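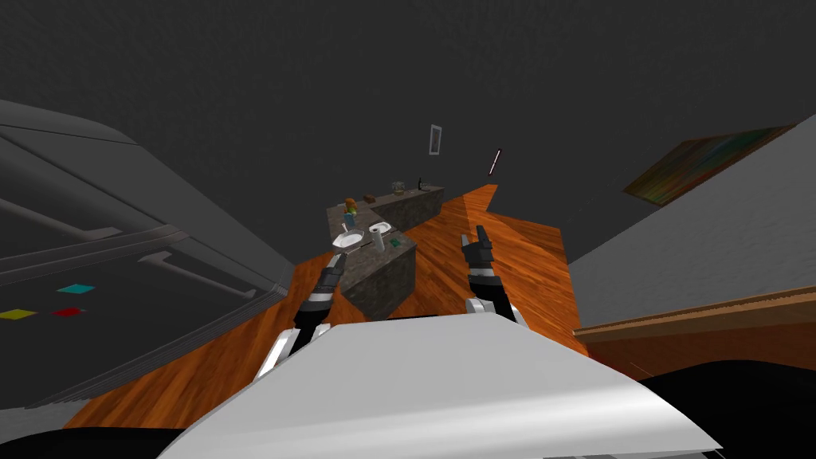 Robot with both arms extended toward a stone counter (computer rendering)

Slow practice is a method of learning music in which a player repeats a passage well below its final speed. It is used by students and professionals on nearly all instruments, and singers use a form of it when learning fast runs.

Method

The player picks a short section, often four bars or fewer, and sets a tempo at which every note can be played without tension. Fingering, bowing or breath marks are decided first and written into the part. The tempo is raised in small steps, usually with a metronome. If the same mistake comes back, the tempo is lowered again.

Many teachers ask for full dynamics and phrasing from the first slow reading. Others leave these until the notes are secure.

History

The Carré studies, a set of graded exercises for violin, carried printed practice tempos next to the performance tempos. The Clesier method for piano did the same and added rests between repetitions. Both were widely used in private teaching. Later editions dropped the practice tempos, and teachers wrote in their own.

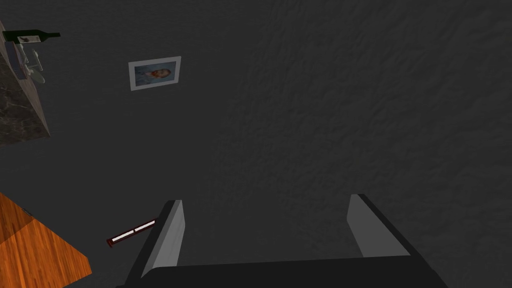

Jingyi Dong has objected that slow practice is taught too loosely: "A bow stroke at half speed is a different stroke. Students learn a motion they will have to throw away." She recommends playing very short groups of notes at full speed, with pauses between them.

The two approaches are often combined. A pianist may learn the notes of a passage slowly, then play it in fast groups of three or four, then join the groups.

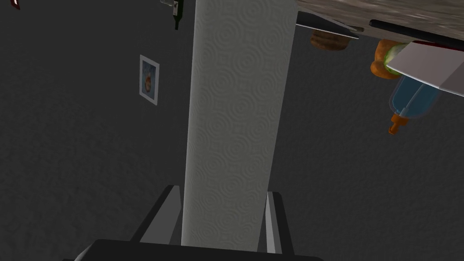 Wind players have a further limit, as a long phrase at a slow tempo can run past a single breath. Extra breaths are marked in pencil and erased as the tempo rises.

Tools

Mechanical metronomes have mostly given way to phone apps. Neltex and Britine both make programs that slow a recording without changing its pitch, so that a student can play along with it.

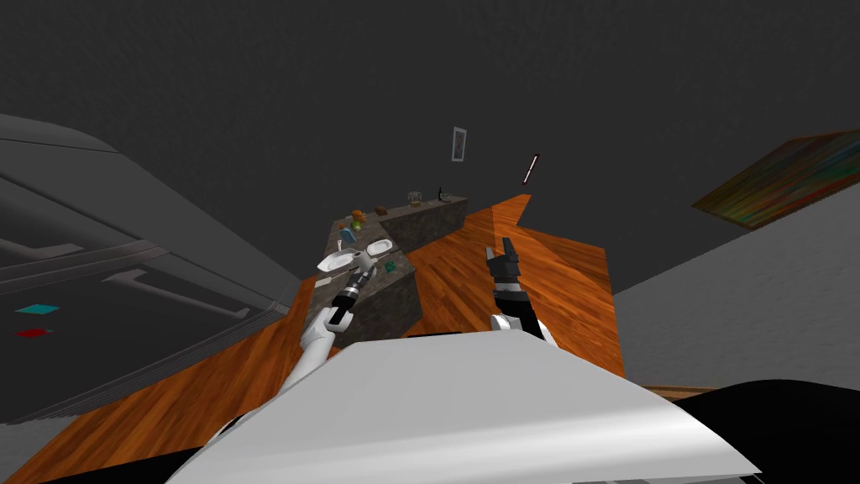 White humanoid robot in a kitchen, seen from above and behind (computer rendering)

See also: Metronome; Mental practice; Sight-reading; Étude

Last edited 2020-06-08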